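# Skyrme 500 Visitor Counter

The Skyrme 500 is a fixed people counter for museums, visitor centers, ferry terminals and other tourism sites. It mounts above a doorway or gate and logs entries and exits separately. Counts are stored on the unit and sent to the site office at a set interval. 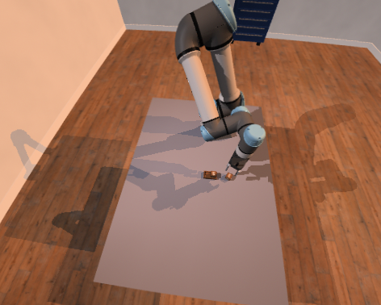
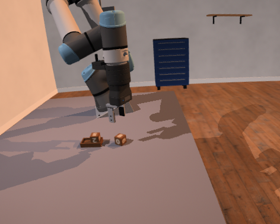
Arm with light blue caps and two-finger gripper, two rendered views.

## Application

The Skyrme 500 is meant for operators who report attendance to a regional tourism office or need to hold a building below a fixed occupancy. One unit covers one opening. Wider openings take two units joined by a link cable and configured as a pair in the site software, Casevmont.

Typical locations:

- ticketed and unticketed museum entrances
- visitor information centers
- covered piers and boarding gates
- trailhead shelters with line power

It is not rated for open-air mounting. For trail and beach access points, use the Lusel post counter.

## Specifications

| Item | Value |
|---|---|
| Mounting height, maximum | 2710 mm |
| Housing length | 296 mm |
| Housing weight | 900 g |
| Power | Power over Ethernet |
| Directions counted | In and out, logged separately |
| Pairing | Two units per opening |
| Onboard storage | Retained on power loss |

Mounting height is measured from the finished floor to the underside of the housing. Carpet or entrance matting fitted after installation changes this figure - rerun the height calibration if either is added.

## Installation

1. Fix the bracket to a solid ceiling or lintel, centered on the opening.
2. Route the network cable through the rear gland and tighten the gland by hand.
3. Hang the housing on the bracket and close the latch.
4. Open Casevmont, select the unit and enter the mounting height.
5. Walk through the opening in each direction and check that both counts advance.

Swinging doors must not pass under the housing. Where this can't be avoided, mount the unit on the inner side and set the door mask in Casevmont.

## Data

Counts export as CSV, one row per interval. Each row holds the site name, unit name, start time, entries and exits. Staff passages can be left out by schedule, for example before opening hours. The unit does not store images.

Daylight saving changes are applied by Casevmont and not by the unit. Exports taken directly from the unit use standard time all year.

## Supply

The carton contains the housing, bracket, gland, fixing screws and a printed setup sheet. The link cable for paired units is ordered separately. Units shipped before April use the older bracket, and the two brackets are not interchangeable.

Distributed by Stavside. Technical contact: Rhiannon Prosser, site equipment desk.

Page revised Saturday, July 25, 2026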